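From: Veerle Smits
To: Dahlgren Neighbors list
Date: 10 April 2020
Subject: Re: [dahlgren-talk] Is the mayor allowed to do this?

Fernanda Antunes wrote:
> Has anyone read the text of the emergency ordinance and not just the
> press release? Section 2 says the mayor may "suspend any provision of
> the town code that impedes response." ANY provision. The open meetings
> rule is in the town code. So is the rule about when we hold elections.
> My brother-in-law says I'm being dramatic. I say he voted for the guy.
> Also, who at the Brotgate Courier was supposed to be watching this?

Fernanda,

I have read it. It took me two evenings and a quantity of toast. You are being slightly dramatic, but your brother-in-law should still buy you a drink when that becomes possible.

Elections first. The date of the council election is set by the state, and the town code only repeats it. The mayor can suspend our copy of the sentence all he likes and we will still be voting in June, or whenever the state moves it to. I would not lose sleep there. I'd save it for the open meetings part, which is worse than you think. Our code requires 11 days' notice before the council spends anything over the petty cash limit. State law asks for far less. If the mayor waives the local rule, he can call a meeting after lunch, hold it by phone, and have the Dovgate drainage contract signed before supper. You will remember the Dovgate drainage contract. It has been trying to get itself signed for years, and it has never before been a public health matter.

I phoned the clerk's office and asked whether the ordinance has an end date. I was told it ends "when the emergency ends." I asked who decides that. There was a pause, and then I was told to put my question in writing, so I did, and I attached my earlier question, which was also in writing.

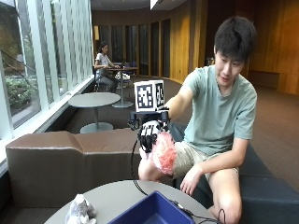
Reaching in with the sensor kit on one hand, the other hand taking a break.

As for the Courier, they ran the press release word for word, under a staff byline, with the mayor's typo in it. I wrote them a letter. They printed the half where I said the mayor was entitled to act quickly and left out the half beginning with "but." I am now on record as a supporter, and I have had a thank-you card from his office. It is a nice card.

If people want to do something useful, the council has to ratify this at its next session. Three changes would fix most of it, in my view: name the sections that can be suspended, put in a date when the whole thing lapses, and make them post every waiver on the town site the same day. The town of Mumero passed one like that last month, and as far as I know Mumero is still standing.

The petition we started has 163 names, around a dozen of which I would describe as hopeful. One is a dog. I know the dog and he does have views, but please sign as yourselves. Comments to the clerk should carry your street address or they go in a different pile, and I have seen what happens to the different pile.

Fernanda, would you be willing to read a statement if they let us on the call? You get angry in complete sentences and I only get sarcastic, and the council president has stopped laughing at me.

And to the person who replied to me off-list that now is not the time for politics: the mayor's reelection signs went up on Dovgate Road on Monday's trash route, before the bins were back in. Somebody found the time.

Veerle

--
dahlgren-talk: for residents of Dahlgren and those who used to be
To leave the list, write to the list owner, who will ask you why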